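최종 수정: 2020년 9월 12일
인쇄하기 | 이메일로 보내기

설거지 정리 작업용 그리퍼의 파지력 이상에 관한 보고서

팀명: Grolell
작성: Dennis Kashindye

1. 왜 이 보고서를 다시 썼는가

1차 보고서에서 우리 팀은 그릇을 놓치는 문제를 "패드 마모로 인한 미끄러짐"이라고 적었다. 지금 읽어 보면 근거가 거의 없는 문장이다. 패드의 마모를 재 본 사람이 없었고, 새 패드로 바꾼 뒤 이틀 동안 문제가 안 보였다는 것이 전부였다. 사흘째에 다시 그릇이 떨어졌다. 지도 조교가 1차 보고서 여백에 "원인인가, 희망 사항인가?"라고 써서 돌려주었고, 이 글은 그에 대한 답이다.

2. 과제 개요

과제는 사람이 손에 든 그리퍼로 그릇을 집어 옮기는 동작을 기록하고, 그 기록을 고정형 팔 Asto에서 재생하는 것이었다. 손잡이 쪽 그리퍼와 Asto의 그리퍼는 같은 손가락 링크와 같은 고무 패드를 쓴다. 손가락 벌림 값은 Bosel이라는 이름의 중간 보드가 읽어서 넘긴다. 계획서에는 "동일한 하드웨어이므로 동작이 그대로 옮겨진다"고 되어 있는데, 이 전제부터 의심했어야 했다.

3. 고장 내용

3월 시험에서 Asto는 플라스틱 그릇은 문제없이 들었고 사기그릇은 들어 올리는 도중에 떨어뜨렸다. 그릇 하나가 깨졌고 파편이 작업대 바깥까지 튀었다. 그때 작업대 옆에 팀원이 서 있었고 보안경은 쓰지 않은 상태였다. 다친 사람은 없었지만 이것은 운이 좋았던 것이지 절차가 좋았던 것이 아니다. 비상정지 버튼도 팀원이 선 자리에서 손이 닿지 않았다.

같은 조건으로 40회를 반복했더니 5회 떨어뜨렸다. 1차 보고서에는 이 수치를 "대체로 안정적"이라고 표현했다. 사기그릇을 다루는 장치에 쓸 말은 아니다.

4. 기록 작업 환경

기록은 시험실이 아니라 팀원 Seol의 집 식탁에서 했다. 꽃무늬 식탁보 위에 반투명한 분홍색 플라스틱 그릇과 흰 사기그릇을 나란히 놓고, 뒤쪽에 빨간 채반과 세제통, 보온 주전자를 그대로 두었다. 실제 주방에 가까운 조건이 좋다는 것이 당시 논리였다. 나는 이 논리에 지금도 절반만 동의한다. 물건이 많으면 영상은 현실적으로 보이지만, 파지력 문제를 찾는 데에는 아무 도움이 되지 않았다. 필요한 것은 접촉 순간의 힘 값이었는데 우리는 벌림 값만 저장했다.

5. 원인 조사

가설 가: 패드 마모. 새 패드와 쓰던 패드를 번갈아 끼워 시험했으나 낙하 횟수에 뚜렷한 차이가 없었다. 반복 수가 적어 완전히 배제하지는 못한다.

가설 나: 벌림 값 지연. Bosel의 로그와 모터 로그를 겹쳐 보니 닫힘 명령이 200밀리초 늦게 들어간 구간이 있었다. 낙하가 난 시도는 모두 이런 구간을 포함했다. 다만 지연이 있었는데도 떨어뜨리지 않은 시도가 있으므로 지연만으로 설명이 끝나지 않는다.

가설 다: 영점 어긋남. 전원을 켠 뒤 30분이 지나면 완전히 닫은 상태의 값이 처음과 달라졌다. 사람이 손으로 쥘 때는 눈으로 보고 더 세게 쥐어 보정하니 드러나지 않고, Asto는 기록된 값까지만 닫고 멈춘다. 얇은 플라스틱 그릇은 그래도 버티고, 무겁고 표면이 매끄러운 사기그릇은 빠진다.

현재로서는 나와 다가 겹친 것으로 본다. 이것도 확정은 아니다. 두 조건을 따로 만들어 시험해야 하는데 일정상 다만 해 보았고, 영점을 다시 잡은 직후에는 낙하가 없었다. 1차 때도 패드를 바꾼 직후에는 낙하가 없었다는 점을 같이 적어 둔다.

6. 조치

- 시험을 시작할 때마다, 그리고 쉬었다가 다시 시작할 때마다 손가락을 끝까지 닫아 영점을 다시 잡는다.
- 닫힘 명령이 늦으면 들어 올리기를 시작하지 않고 정지한다.
- 사기그릇 시험은 보안경 착용 후에만 한다. 비상정지 버튼은 서 있는 자리로 옮겼다.
- 다음 기록부터는 모터 전류도 함께 저장한다. 전류가 힘을 정확히 나타낸다고 보지는 않지만 벌림 값만 있는 것보다는 낫다.

7. 기록 작업 사진

두 그릇 앞에서 그리퍼를 벌린 상태. 파란 패드 사이에는 아직 아무것도 물려 있지 않다.
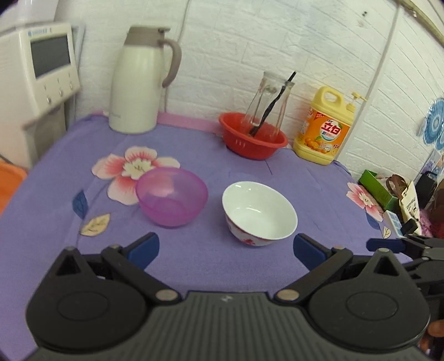 8. 남은 문제

지연이 왜 생기는지는 모른다. 케이블을 바꾸면 줄어든다는 의견이 팀 안에 있으나 측정한 자료가 없어 본문에 넣지 않았다. 기존 기록을 버릴지도 정하지 못했다. 영점이 어긋난 채 저장된 기록이 얼마나 섞여 있는지 뒤늦게 가려낼 방법이 없고, Seol은 보정식을 만들어 살리자는 쪽, 나는 다시 찍자는 쪽이다. 최종 발표 전까지 사기그릇 동작은 시연 목록에서 뺀다.

인쇄하기 | 이메일로 보내기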